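How to Pack Small Glittery Pieces in Thin Plastic

Craft pieces with a glitter or sequin finish shed and scratch each other, and they catch on anything with a weave. If they go into a box bare, the box ends up with a layer of specks in the bottom and the pieces come out dull in spots. Wrapping each one in thin plastic fixes most of this and costs very little. The method below works for ornaments, hair clips, small fabric patches, party decorations and anything else you can close your hand around.

What you need

Thin translucent plastic bags or sheet, the soft kind that crumples easily
A shallow box with an open top
Paper tape or twist ties
A soft brush, such as a clean makeup brush
A damp cloth for the table
A marker and a few plain labels

Stiff, crackly plastic is harder to use. It springs open as soon as you let go, and the folds have sharp corners that rub the finish. I use the Katene bags in the small size, 85 to a roll, but produce bags cut down the seam do the same job.

Getting the table ready

Work on a surface you can wipe. If your table has slats or gaps between the boards, lay a sheet of paper down first or accept that you will be cleaning the floor too. An outdoor table is fine on a still day. Wind is a nuisance with plastic this light.

Put the open box on the far side of the table and the unwrapped pieces close to you. You will be reaching forward each time you finish one, and it helps if nothing is in the way.

Wrapping a piece

Brush the piece first, two or three light strokes in one direction. Glitter that is going to fall off should fall off now. Tap the brush out over the paper.

Lay the piece in the middle of the plastic with the decorated side against the smoothest part. If you are using a bag, push the piece into one bottom corner. Pull the plastic over the front so that there is a single layer across the glitter, without a seam or a printed area. You want to be able to tell the color later without unwrapping anything.

Gather the loose plastic behind and below the piece and squeeze it into a tail. The tail will be wrinkled and a little cloudy, and it doesn't need to be neat. Press the air out with your thumb as you go. A bag full of air takes up three times the room and pops open under the lid.

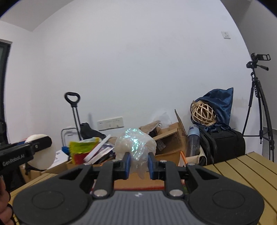
Close the tail with one turn of paper tape or a twist tie. Leave it a bit loose if the piece is soft. Rubber bands work for a few months, then they dry out and stick to the plastic, so I stopped using them.

Moving it to the box

Pick the bundle up by the tail, below the piece. Pinching it across the glitter presses the specks into the plastic, and some of them will stay there when you unwrap it. Set it down in the box without dropping it.

Start along one side and work across. Put the tails all the same way. Heavier pieces go on the bottom, with a sheet of tissue between layers. Two layers is enough for most shallow boxes. My Prallitz box holds 70 of the small clips in two layers and the lid still sits flat.

If a bundle won't stay closed, don't add a second bag over the first. Open it, press the air out again and retape it.

Labels

Write the color and the type on the end of the box, where you can read it on a shelf. I also add the month I packed it. The box marked April has the blues and greens, and that is as much sorting as I need. Mixed colors can share a box as long as each piece has its own plastic.

Storage

Keep the box out of direct sun and away from a heater. Thin plastic can cling to a glued finish when it gets warm – mostly with spray adhesives, less with craft glue. If a piece does stick, leave it in a cool room for an hour and peel from the edge. Pulling from the center takes the glitter with it.

Let newly glued pieces cure fully before you wrap them. I give mine 4 days. The glue bottle may say less, but plastic slows down the last of the drying.

Cleaning up

Wipe the table with the damp cloth, folding it to a clean side after each pass. Fold the paper inward and put it straight in the trash. A strip of wide tape pressed on your sleeves picks up the rest.

Lợi Lương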